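Wrist views, blue backgrounds and a long August

I promised an update on the demo collecting, so here goes. If you're new, I've been spending my evenings driving a simulated arm around by hand so that a small policy (I named it Vida, don't ask) can learn to pick things up by copying me. The simulator project is called Nanska, and the whole mess lives on an old desktop in my spare room in Halville that sounds like a hair dryer once it gets going.

The plan for August was 299 episodes. I ended up keeping 294. The five I threw out were all my own fault: in two of them I bumped the controller with my elbow and the arm went wandering off, and in the rest I saved before I'd finished the task. I could have trimmed those last ones and kept the good part, but I've been burned by half-finished demos before. The policy learns to stop halfway too, and it looks so pleased with itself while it does it!

What I really wanted to write about is the wrist camera, though. I spent way too long this month scrolling through saved views from it, and I've changed my mind about a few things.

First, the wide-open, nothing-in-the-jaws moments. My instinct was to cut them all, since there's no object and not much going on. But the policy has to know what "open and empty" looks like before it can know what "holding something" looks like, and if I only feed it the exciting parts, it gets jumpy and closes on thin air. So now I keep a good helping of them.

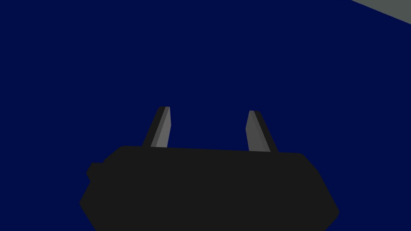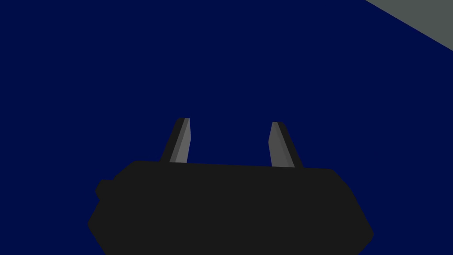
Wrist view, gripper open and nothing in it, with that corner of gray at the upper right in both.

I know, I know, they're not going to win any prizes. But flip between the two for a bit and you start picking at the small stuff, like the shading on the fingers. I used to delete near-twins like these as duplicates without a second look. Now I check the arm's joint log first, and if it was doing something different at the two moments, both stay in.

The plain blue does bother me a little. With a background that flat, the camera doesn't have much to tell it where the arm is, so I'm leaning on the second camera (the one that looks at everything from off to the side) plus the joint readings. I tried one training run on the wrist view alone and it was pretty sad. Vida hovered. It just hovered, for ages, while I sat there eating crackers and saying "go on" to a monitor.

Storage is the other headache. I was saving everything at 768 on the long side, and the drive was filling up faster than I could label. I've started shrinking the copies for training and parking the originals on Tresura, the backup box I finally set up in the closet. It took about 2 evenings to move everything over, mostly my own doing, as I'd named half the folders "new" and the other half "new new."

Next up is more variety in the starting poses. I always seem to begin from the same comfortable spot, and I'm sure it shows in the data. I also want to redo my labels for the approach part, which right now are a mix of "reach," "reaching" and one lonely "reech." If you've got a system for keeping labels tidy while you're tired, please leave it in the comments, I'll try anything.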